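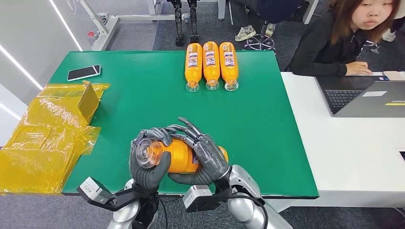

1 min read

Storing orange bottles with clear caps on a shared worktable

Our office keeps several orange plastic bottles with clear caps on a green-topped table used by many people. Should they be stored upright or lying down, and how should the surface be protected?

Brunodmont
Bottles that are in use should stand upright with caps closed. Unopened bottles may lie side by side, provided the labels remain readable. Telephones should be kept well away from them.

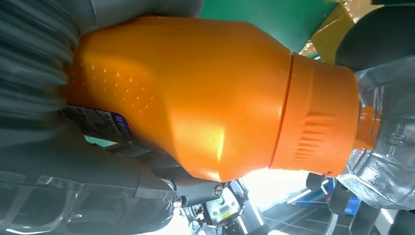 Page 3 of 11

A ribbed section near the cap gives a firmer hold when the bottle is turned. Members are asked to check that section for residue before returning a bottle to the table.

Plostix
upright. always.
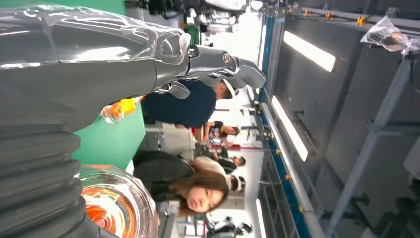 Flunach
The previous reply is correct but incomplete. Glass bowls should be placed away from the table edge, and any contents should be covered when work stops. We issued this guidance in March, and it applies to all shared tables.
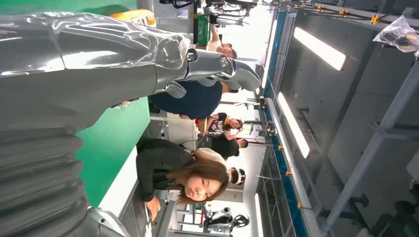 Packages and crates should be stored apart from open bowls. Staff at our Magyar site keep a written list of what each table holds.

429 views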